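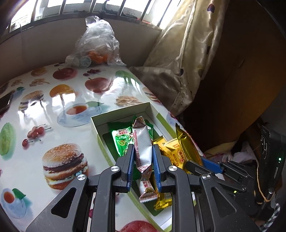 **Speaker notes: Finger pad comparison, Flavine and Cosorix grippers**
Pudisdale spring review, session 2

**Opening (slide 1)**

Good afternoon. On behalf of the handling group at Pudisdale, I will report on our comparison of two finger pad compounds for the hand-held gripper. The question put to us was narrow. The group was asked whether the softer Flavine pad should replace the Cosorix pad as the standard fitting for work with wrapped food items.

*Pause. Confirm that the handout has reached the back rows.*

**Method (slides 2 and 3)**

Each pad was used for 50 picks. An operator held the gripper, closed it on one wrapped item, lifted the item clear of its box and set it down on the table. The same operator completed both sets. Linkages and opening width were left unchanged between sets, and the pads were wiped before each set began.

A pick was recorded as failed if the item slipped, turned in the fingers or brought a second item up with it. Items that were dropped after a clean lift were recorded separately. They are listed in the handout and are not discussed today.

**Work area (slide 4)**

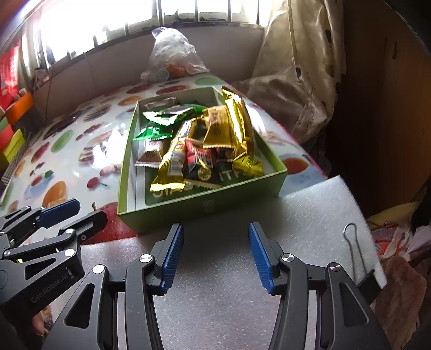 *Slide 4. Box of wrapped snacks with the grippers open. Ribbed blue pads on the nearer unit.*

Members will note how closely the packets lie against and over one another. The fingers must enter a narrow space and close on a thin edge, and glossy film gives the pad very little to hold. Glare from the window also falls on the tablecloth. The camera team has asked that this be considered before the lighting is fixed for the next round.

**Results (slide 5)**

The Cosorix pad failed on 5 picks. The Flavine pad failed on 2. All of the Flavine failures were double lifts, in which the softer surface held a neighboring wrapper. The Cosorix failures were slips on foil.

*Do not read out the table. Refer questions on individual items to the handout.*

The group considers the difference encouraging but too small to settle the matter. Wear was not measured.

**Recommendation (slide 6)**

The group recommends that the Cosorix pad remain standard until a longer trial has been completed. It further recommends that the Nechyporuk controller be used in that trial, so that closing force can be recorded for every pick. The request for bench time has been submitted for July.

*Take questions. If asked about cost, state that no supplier quotation has been received.*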